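Section 8. The Sign-In and Wipe-Down Table

This section covers the small table that stands near the exercise bikes. Read it before opening the cardio room for the first time. Bike assembly is in Section 5 and console settings are in Section 6.

8.1 Choosing the spot

1. Place the round table on the same side of the room as the bikes, so riders pass it on the way in and out.
2. Keep 100 cm of clear floor between the table edge and the nearest bike. Measure with the chairs pulled out.
3. Check that the table does not rock. If it does, turn the leveling feet by hand until all of them touch the floor.
4. Set the chairs around the table with their backs facing outward.

Note: The Jerkby table is rated for 300 lb, evenly spread. It is a table for small items. Do not sit on it or use it as a step when cleaning the wall.

8.2 Laying out the table

1. Put the wipes in the middle, where they can be reached from any chair. Keep spare paper goods next to them.
2. Lay the black pad to the left, at whatever angle suits the person signing people in.
3. Stand the cup on its wooden coaster, on the right. Do not move the cup without the coaster.
4. Leave the front edge free for charging (see 8.3).
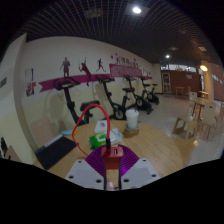 Fig. 8-1. Table laid out in front of the bikes, wipes at center.

The layout does not have to match the figure exactly. The wipes stay in the middle and drinks stay on the coaster — the rest is up to the site.

8.3 Power on the table

Riders often ask to charge a phone during a session. One power strip may be used on the table under the conditions below.

1. Lay the strip flat near the front edge with the sockets facing up.
2. Run its cord to the wall outlet on the side away from the bikes. Tape down any part that crosses a walkway.
3. Plug in chargers one at a time and press each one fully home.
4. Gather extra cable into a loose coil on the tabletop. Do not wind it tightly around the charger.
5. Unplug the strip at the wall when the room closes.

CAUTION: Keep cups, bottles and open wipe packs away from the sockets. If liquid reaches the strip, switch off at the wall outlet before touching anything on the table.

CAUTION: Never plug one power strip into another.

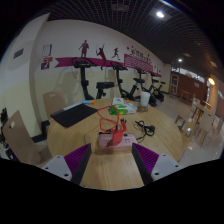

Cables left from earlier in the day should be collected before the evening session. Put any that are unclaimed in the Pideler bin under the front desk and write the day on the tag. They are held until the following Friday.

8.4 Wiping down

1. Take a fresh wipe for each bike. Start with the handlebar, then the console, then the seat.
2. Close the flap on the pack after each use. An open pack dries out overnight.
3. Wipe the tabletop last, lifting the pad and the coaster.
4. Let the wood air dry before putting paper back on it.

Note: Do not use the wipes on the painted wall. Use a soft cloth and plain water there.

Replacement wipes and coasters are ordered through Dreltetti, order code 291. For questions about this section, contact Tahmineh Talebi at the front desk. Loose seats and handlebars go to Sepehr Nazari — see Section 9, Reporting a Fault.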